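Knife sharpening: changes to the Hornham drop-off

From July the sharpening bench at Hornham takes kitchen knives only. Scissors, secateurs and planes go to the Mistberg workshop, where Janka Vrabec has the right jigs for them.

Please note the following on edge angles. Unless the ticket says otherwise, every blade is ground to 20 degrees per side. Thin Japanese-pattern knives can be taken lower on request, but the edge will chip if it is used on bones or frozen food. Serrated blades are not accepted. Chips deeper than 2 mm need regrinding, which is charged separately and removes visible height from the blade.

Wrap each knife in card and tape the card shut. Write your ticket number on the card, not on the handle, as the marker ink soaks into bare timber and has to be sanded out. Loose rivets should be mentioned on the ticket. We do not reset them, but a handle that moves cannot be held safely against the wheel.
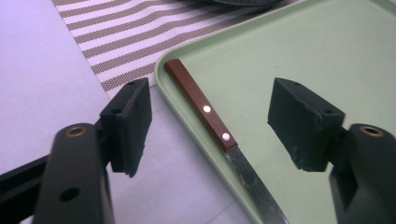

Oiled handles dry out faster than most owners expect. A thin coat of food-safe mineral oil, left overnight and wiped off, is enough. Olive oil goes rancid and should be avoided. Dishwashers will undo both the oiling and the edge.

Turnaround is 12 days. Queries about tickets go to Oľga Gajdoš at the Hornham desk.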